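Food Storage and Ripening, Session 4 notes
Lizelle Mkhize, Hulton evening program

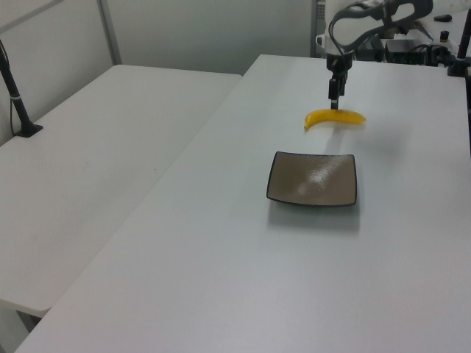 Picking up where we stopped last time, after the bit on root cellars. Tonight is ethylene. Sorry these are rough, will clean up before the quiz in April.

Ethylene = a gas, plant hormone, fruit makes it on its own. No smell you'd notice at kitchen levels. Tells the fruit to soften, sweeten, change color. One ripe fruit sets off the next one. Old saying about the bad apple, basically correct chemistry.

Two groups, learn these:

Climacteric: keep ripening after picking. Bananas, apples, pears, peaches, avocados, tomatoes, mangoes. Breathing rate shoots up, ethylene shoots up with it.

Non-climacteric: what you pick is what you get. Grapes, cherries, strawberries, citrus, pineapple. They soften and rot, sure, but don't get sweeter. So a sour strawberry stays sour, no use leaving it on the windowsill.

Starch to sugar. Green banana is mostly starch, chalky, sticks to your teeth. Enzymes break it down as the peel goes yellow. Apples do a bit of this too. Peaches don't have much starch to begin with, what you notice there is softening and less acid. (Kgomotso asked about this last week, there's your answer.)

Cold. Slows everything down but not the same for every fruit. Bananas get chilling injury in the fridge, peel goes brown or gray, inside often still fine if it was ripe going in. Unripe ones may never ripen right afterward. Tomatoes lose flavor. Apples love it, keep them near freezing.

Paper bag trick: traps the gas, lets some moisture out. Plastic holds the water in and you get mold. Add an apple to speed up a hard avocado.

Keep apart at home:
apples and carrots (carrots go bitter)
bananas and lettuce (brown spots)
onions and potatoes, mostly a moisture thing, see Session 2
ripe pears and anything leafy

Commercial side, short version. Bananas ship green, kept cool, then go into a sealed room and get dosed with ethylene for a day or so. Room is aired out after, CO2 builds up otherwise and slows teh ripening. Apples go the other way, low oxygen storage, can hold for months.

Homework: Radebe handout, the part on storage rooms, plus 300 words on one fruit you have at home. Check it morning and evening for 4 days, write down color, feel, smell. Same spot every time please, not by the stove.

Next session: drying and salting. Bring a jar with a lid that acutally fits.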